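How to Score a Cricket Match Without Losing the Plot (or the Pencil)

Posted 18 October 2022 by Shakuntala Sengar

Sooner or later somebody at your club will hand you the scorebook and walk away quickly. I was handed ours at Rekmont in July, with the umpires already on the field, and by the second over I had given a wicket to a man who was fielding. You can do better with half an hour's preparation.

What you need

Two pencils, a sharpener, an eraser that erases, and both team lists written out before the first ball. Ask for first initials. Drument turned up with four players called Rajput, two of them bowlers, and the first innings of that book is still under discussion.

Sit where you can see both umpires, side-on if the pavilion lets you. Avoid the tea table. People will talk to you there.

Before the start

Write the date, the ground, who won the toss and who is batting. Put the two openers on lines one and two and leave the rest until they walk out. Captains give you a batting order the way weather forecasters give you a weekend.

Enter the opening bowler in the bowling section and note the start time.

Every ball goes in three places

All scoring comes down to this. When a batter hits a run, it goes:

1. next to the batter's name
2. in the bowler's box for that over
3. on the running total, where you cross off the next number

Do them in the same order every time. I go batter, bowler, total, and mutter it under my breath. A ball with no run is a dot, and it goes against the batter and the bowler only.

The symbols

Dot: no run.
1, 2, 3, 4, 6: what you'd expect.
W: wicket, in the bowler's box. Run outs don't go to the bowler, however much he looks at you.
Plus sign: wide.
Circle: no-ball. If the batter scores off it, the runs go inside the circle and to the batter.
Triangle pointing up: bye. Triangle pointing down: leg bye. I remember it as "leg, low."

Wides and no-balls count against the bowler. Byes and leg byes don't. All four go in the extras section, and none of the four is an extra ball you get to forget about: a wide or a no-ball means the over runs one longer.

If an over has no runs off the bat and no wides or no-balls, join the six dots into an M. That's a maiden. If there's a wicket in it that belongs to the bowler, make it a W and enjoy yourself, it won't happen often.

Answer the umpire

When the umpire signals, raise your hand and keep it up until you've been seen. The umpire should wait for you. Some of them treat this as a personal favor.

Check at the end of each over

Call the total to the other scorer and have them call it back. If you disagree, fix it right then, during the change of ends. Usually one of you has missed a leg bye. Plilirik's scorer and I once let a difference of 3 ride until the innings break, and spent the whole of tea on it.

Closing the innings

Add up the batters' runs and the extras. Then add up the bowlers' runs, plus byes and leg byes, plus any penalty runs. Both sums should match the running total. If they don't, look first at the overs where a wicket fell, as that's when everybody stands up in front of you.

Ink it over only when both books agree. Then give the book back, and walk away quickly. 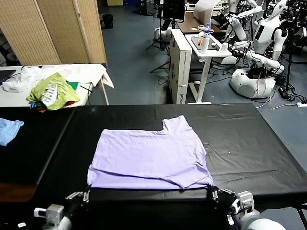

Lavender T-shirt, partway through folding.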